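Looking after a reed organ at home
Small jobs for the parlour player

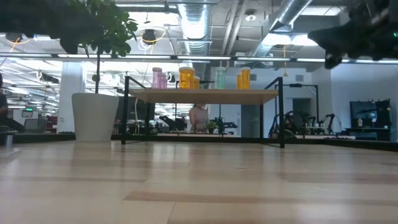
Six cylindrical containers on a wooden-topped shelf

I've had my old harmonium for years now and I still get a thrill when the bellows fill and that first chord comes wheezing into life! They're tough instruments, and a bit of everyday care goes a long way.

Dust first. Lift the lid and go over the keys with a soft dry brush, always working towards yourself so the fluff doesn't drop down between them. For grubby keys use a barely damp cloth, then a dry one straight after. No spray polish near the reeds, please.

A silent note is nearly always dirt on a reed. Pull out the stop and hold the key down while you pump hard (really hard, you won't hurt it), and quite often the speck blows clear. If it doesn't, draw the reed out with a proper reed hook and brush it lightly from the fixed end to the tip. Never bend the tongue, or you'll be paying a tuner.

Squeaky pedals! Mine drove the whole family mad until Tadeo Tapia, who plays for our Sunday singers, told me to rub a candle stub along the hinges. Lovely and quiet ever since.

Come October, when the heating goes on, move the instrument well away from the radiator and stand a bowl of water in the room. And play it, even if it's only two hymns before tea. Leather and felt both like being used.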